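3.2. Organisation des postes et fatigue visuelle

L'étude a porté sur 20 agents affectés au tri de documents dans les ateliers de Havcombe et de Wusow. Chaque participant a rempli un questionnaire en début et en fin de vacation, selon la grille proposée par Lý et Tiêu. Les postes ont été classés d'après la clarté du plan de travail et des parois voisines, les surfaces mates étant distinguées des surfaces brillantes (figure 4).

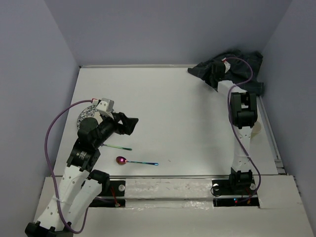 Figure 4. Plan de travail blanc mat entouré de parois de teinte claire.

Les gênes déclarées augmentent avec la durée de la vacation. Sur les 12 agents de Havcombe, sept signalent des picotements oculaires après la pause de midi ; à Wusow, où l'éclairage est indirect, les plaintes restent plus rares et concernent surtout la nuque. L'ancienneté n'exerce pas d'effet net sur ces réponses.

Ces résultats rejoignent en partie ceux de l'enquête Clelell, conduite auprès d'un personnel plus jeune. La taille réduite de l'échantillon interdit toutefois de séparer l'effet de l'éclairage de celui des horaires, point repris à la section 4.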